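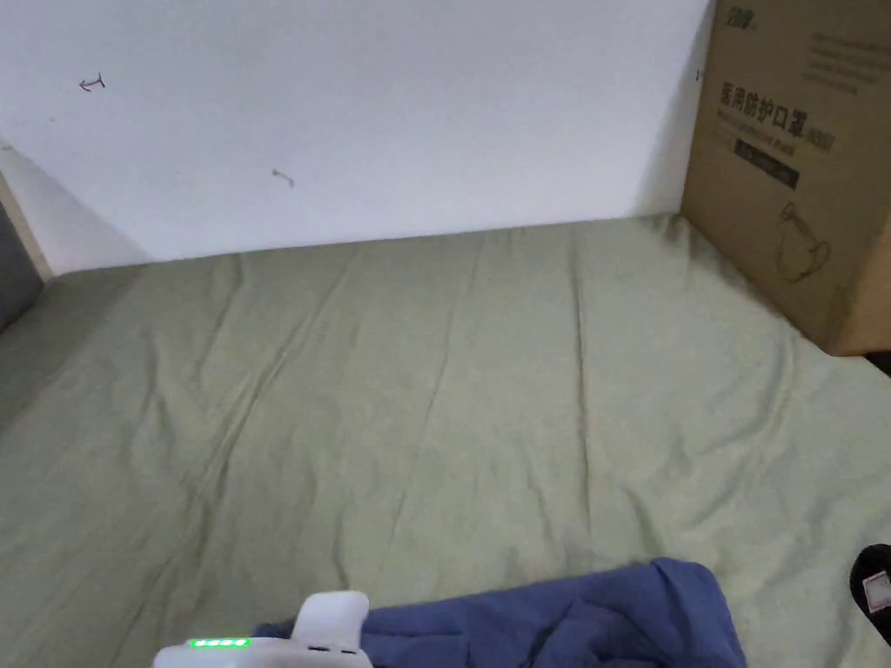 Traleck Fan Log

Hello, and thank you for stopping by. Traleck is a collection of fan speed and temperature readings taken from home-built desktop computers, along with the small script that tidies them up. I started it when I was trying to make my own machine quieter and kept wishing I could look at what other people's fans were doing. It has grown a good deal since then, mostly thanks to the very patient people on the Hanley forum (you know who you are!).

Last updated 7/30/20.

What is in here

There are 3,424 readings from 154 fans, fitted in 53 different computers. Each reading is one line in a plain CSV file, so you can open it in any spreadsheet and have a poke about without installing anything. The columns are:

machine: a short code for the computer
fan: a number, starting at 1 for each machine
position: front, rear, top, bottom or cooler
size_mm: the fan's width in millimetres
rpm: the speed reported by the motherboard or controller
cpu_c: processor temperature in Celsius
room_c: room temperature, if the owner had a thermometer handy
load: idle, browsing, game or full
notes: anything the owner wanted to add, left in their own words

Do have a read of the notes column if you have a spare evening. Some of it is very good on the subject of rattling side panels and what people have tried wedging behind them.

Getting the readings ready

The script is called mok.py and it needs Python 3, nothing more. Put it in the same folder as the CSV, run it, and it will write a second file with the blank rows taken out and the temperatures rounded to one decimal place. It never touches the original, so please don't worry about breaking things.

If your machine uses a Valladex controller, add the word valladex after the script name when you run it. Those controllers report speed in pulses, two for every turn of the fan, and without that extra word all your fans will look twice as fast as they are. I spent most of a weekend in May being puzzled by this before Wen-hsiung Fung kindly put me right. 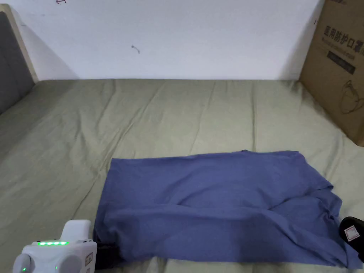

Known problems

Any speed above 3,000 rpm deserves a second look. A few are real (little fans on little coolers do scream), but others come from a loose connector, and I have left them all in with "check" in the notes so that you can decide for yourself.

Room temperature is missing from a lot of the older rows. The load labels are also a bit woolly, as one person's "game" is a card game and another's is a racing game with everything turned up to maximum.

Sending in your own

New readings are always welcome, especially from smaller cases, which are rather thin on the ground here. Let the computer settle for ten minutes before you write anything down, fill in as many columns as you can and leave the rest empty. Post the file in the Traleck thread at Hanley and I'll add it when I next sit down with a cup of tea, usually within a fortnight.

Licence

Use the readings however you like, at home or at work. A mention of Traleck and the people who sent them in would be lovely. The script is shared on the same terms.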